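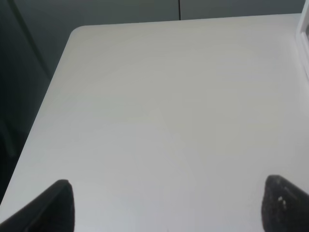
Residents of Plirndale will be able to borrow furniture from the town's lending library from November, after the district council agreed to a one-year trial. The scheme, to be run by the local charity Modby, will let households take out tables, chairs, desks and cots for up to 94 days at a time. Tables are expected to be the most requested item, and the first batch will be plain white ones with rounded corners, a shape parents asked for during the consultation. Borrowers will pay a small deposit, returned when the item comes back in fair condition.

The council has set aside £3000 for the trial, to cover van hire and repairs. Modby will meet the remaining costs from its own funds and will keep the stock in the former Dhanial carpet warehouse on Station Road, which has stood unlet for two winters.

Fernanda Correia, who manages Modby's work in the town, said the idea came from families moving into unfurnished flats.

"People get the keys and then they eat off the floor for a month," she said. "They don't always want to be given a table for life. They want one until they can buy their own, and then they want it out of the way."

A survey of homes in the district carried out in the spring drew 2297 replies. More than half of those who answered said they had gone without a basic piece of furniture at some point after moving. Students and people leaving temporary housing were the most likely to say so. Several also wrote that second-hand shops in the area had stopped delivering to upper floors.

Under the rules agreed by the council, anyone living in the district can join with proof of address. There is no income test. Items can be renewed once, provided no one else is waiting. Sofas and mattresses are not included, and the charity said it had no plans to add them during the trial.

Deliveries will be made in the mornings. Those who can collect for themselves will be asked to book a time between 2 p.m. and 6 p.m. at the warehouse, where there is parking for a few cars at the rear. Flat-pack items will be lent already put together.

Councillor Gwion Wynne voted for the scheme but said he would have liked a longer trial. "A year sounds like plenty until you take off the time it takes for people to hear about it," he said. "I'd have gone for two."

Another councillor, Amparo Valderrama, abstained. She told the meeting she was worried about who would pay if items were not returned, and asked for figures on losses to be published every quarter. This was added to the agreement before the vote.

Local traders have given a mixed response. Lourenço Amaral, who owns a furniture shop on Mill Lane, said he did not expect to lose much business.

"Someone who borrows a desk for three months is going to need a desk in the fourth," he said. "I might even see them sooner. My worry is the loading bay, which we all share, and which is full by nine as it is."

The council said it would look at parking on Mill Lane and Station Road before the scheme opens, and that the loading bay would stay open to traders at its present hours.

A similar service has been running in the neighbouring town of Jaka for three years. It began with garden tools and moved on to household goods after its second summer, and now has 2000 members. Ilídio Antunes, who set it up, has been advising Modby on storage and insurance. He said chairs had needed the most repairs, mainly to loose legs, and that cots came back in the best condition of anything on the shelves.

Membership forms will be available at the Plirndale library desk and at the warehouse. Modby is also looking for donated desks and dining chairs in sound condition, and can collect larger items within the district. Painted items are accepted. Glass-topped tables are not.

The council will review the trial next autumn.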